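Home | Notebook | Rigs | Data | People | Log in

Filed under: Bench Notes / Teaching by Hand / Kettle Task

October, Saturday, late afternoon

Good day. Really good day! Writing this before I forget the order things went in, because my paper notes are mostly arrows.

Where we left off: the Govgate policy was trained on 800 hand-held demos of the kettle task (reach, take the handle, lift, set down at the other side of the table, let go) and it kept fumbling the approach. The grasp was fine once it got there. It would come in toward the body of the kettle, stall a little way off, drift sideways and then sort of dive for the handle. Dalteter's baseline does the same thing on their mugs, so I had been blaming the network.

I now think it was the time alignment. The wrist view and the head view are recorded separately and we matched them by nearest timestamp, assuming both clocks were fine. They weren't. I replayed a batch of old demos with the marker track from the head view drawn over the pose track from the gripper, and on fast reaches the two curves have the same shape but one is shifted. On slow reaches you can't see it at all, and that's how we missed it for so long - every demo I ever checked by eye was a slow one.

So, the fix. Before each demo the operator now does a "knock": both grippers held out in front, brought together and apart twice, quick, then a short hold. It gives a sharp feature in both tracks. The script (kettle_align, on the Bratu branch, please don't merge yet) cross-correlates the marker speed against the gripper speed over the knock and shifts the wrist stream by whatever it finds. If the peak is mushy it refuses the demo and says so.

Things that bit me while writing it:

- The cube markers leave the head view if the elbows go wide. Keep them in for the knock. After that it doesn't matter much, the gripper pose carries on without the head view.
- Correlate speed, not position. Position has a slow wander in it and the peak goes broad. Lost most of the morning to this.
- Filter AFTER resampling. I had it the other way and got a beautiful, repeatable, completely wrong offset.

Result, small but I'm very happy with it. I retrained on the old set with offsets recovered from the reaches themselves (no knock in those, so it's a weaker estimate) and ran 13 trials with the kettle in positions it hadn't trained on. Success on 10. Same positions with the old weights: 2. Same network, same demos, same everything except the shift! I ran the old weights again straight afterward in case I'd bumped the mount, and got the same number.

The stall is gone too. It comes in on a smooth curve now and opens the fingers earlier, which I never asked for. My guess is that the old data was telling it the fingers opened late, and it believed us.

Caveats, so I don't get carried away:

- One object. The kettle has a big friendly handle. The Sodthorpe set has the awkward little jars and I want those next.
- One set of positions, picked by me, and I knew which weights were running. Somebody else should do the placing.
- Offset drifts within a long session. I fit one per demo so it shouldn't matter, but I haven't looked at what happens inside a single long demo.
- Two of the three failures were the cord getting under a fingertip during the lift. Nothing to do with timing. We need demos with the cord in different places, not always tidy beside the base.

Next: record a fresh set with the knock, both hands, kettle turned to several angles. Compare the knock offset with the reach-only offset on the same demos. If they agree we can rescue the entire archive, and that would be lovely.

Kettle setup, wrist view and head view:

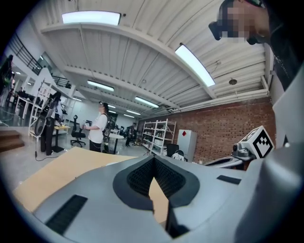
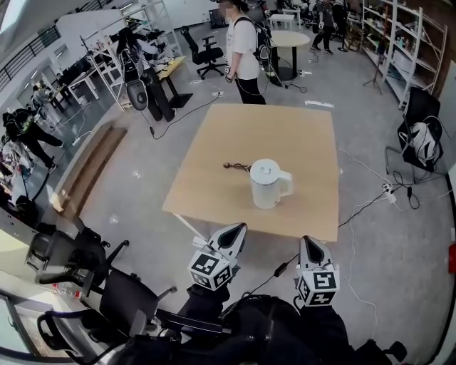
Comments (3)

Sodthorpe bench: We tried aligning on position last spring and gave up on it, so the speed trick is going straight into our script. Did you smooth the marker track before differentiating, or is the raw one clean enough?

marlpit: Do the reach-only offsets first, please. If the archive can be saved I'd like to know before we wipe any of the old drives.

anon: Would one knock at the end of the demo as well give you the drift for free? Two offsets, straight line between them. Might be enough for the long ones.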